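About Dilham Press

Dilham Press publishes romance and romantic suspense by working novelists, in paperback and as e-books. The press was started by Oisín Ó Briain, who had written four novels of his own and wanted a house that answered its mail.

Our first title was a contemporary romance called The Tarkmont Letters. It sold slowly for a year and then went through three printings. The list now stands at 76 titles by 18 authors. Most of those authors came to us with a second or third book, after a first one somewhere else had gone out of print.
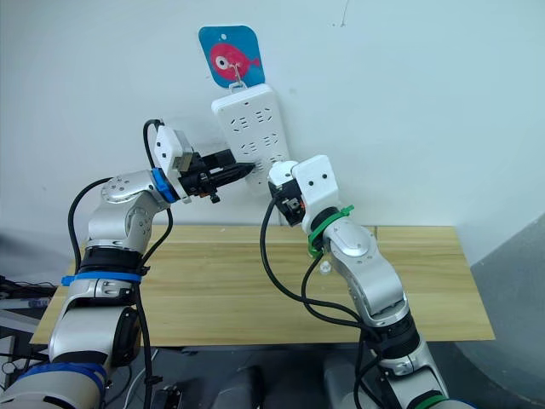 Power strip on the wall by the table.

We read everything that comes in during July, which is our only open month for submissions. Please send the first three chapters and a one-page outline. Full manuscripts should run to at least 70,000 words. We do not take poetry, picture books or screenplays. If you have not had an answer by the end of September, write again and we will look for it.

Authors keep their film and audio rights. Royalties are paid twice a year, and the statement shows sales by format and by store. Cover drafts go to the author before they go to the printer, and we will do up to three rounds of changes.
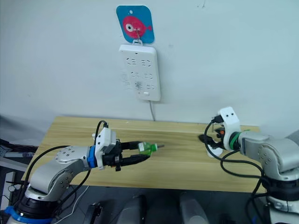
Our series are kept separate so that readers know what they are buying. Dravance is the suspense line, and there is usually a body by chapter two. Sachdeva House is a family saga in six parts, with the fifth now in copyedit. Everything else comes out under the Dilham name.

The reader newsletter goes out once a month with new covers, a sample chapter and a list of signings. We also send advance copies of each book to 100 readers who have agreed to post a review, good or bad. That list is full at present, but names can be added to the waiting list through the contact form.

Book clubs can order ten or more copies of one title at a discount. Bookstores should use the trade order form, which has our terms and returns policy on the second page.

Page updated 9 January 2018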